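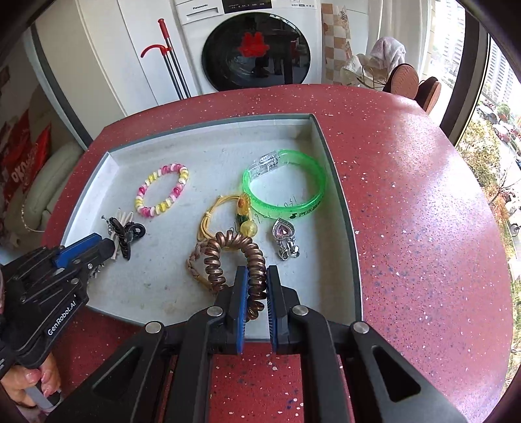

Small accessories get a sorting day at Skolleton

Reading time: 2 minutes

Residents of the Skolleton apartments can bring spare bracelets, hair ties, clips and pendants to a swap in June. The event is run by Festari, a neighborhood reuse group, and takes place in the ground-floor common room from 3 p.m. to 6 p.m.

The group held its first swap last winter and took in 131 pieces. Most were hair accessories, with coil ties and snap clips making up the largest share. Festari says it has room for 500 this time and has borrowed extra display trays from Skuvach, a secondhand shop on the next block.

Items are sorted before the doors open. Stretch bracelets and cord bracelets go together, bangles get their own section, and anything with a pin or a sharp clasp is kept apart from the soft pieces so threads don't snag. Pendants without a chain are accepted. Single earrings are not.

Everything should be clean. The group suggests wiping plastic bangles and coil ties with a damp cloth and mild soap, then leaving them out overnight. Braided bracelets can be hand washed in cool water and dried flat. Clips with loose stones should be glued at home or left out of the bag. 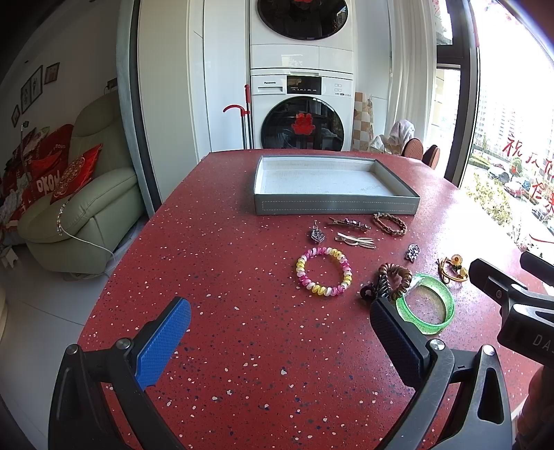
Do I have to bring something to take something home?

Visitors without items to trade can choose up to 3 pieces during the last hour.

Drop-off bags are at the front desk. Write a unit number on the bag if you want unclaimed pieces back. Anything left after the swap goes to Skuvach, which will sell it and put the money toward new trays.

Contact: Srivastava, Skolleton News desk | © Skolleton News | Back to top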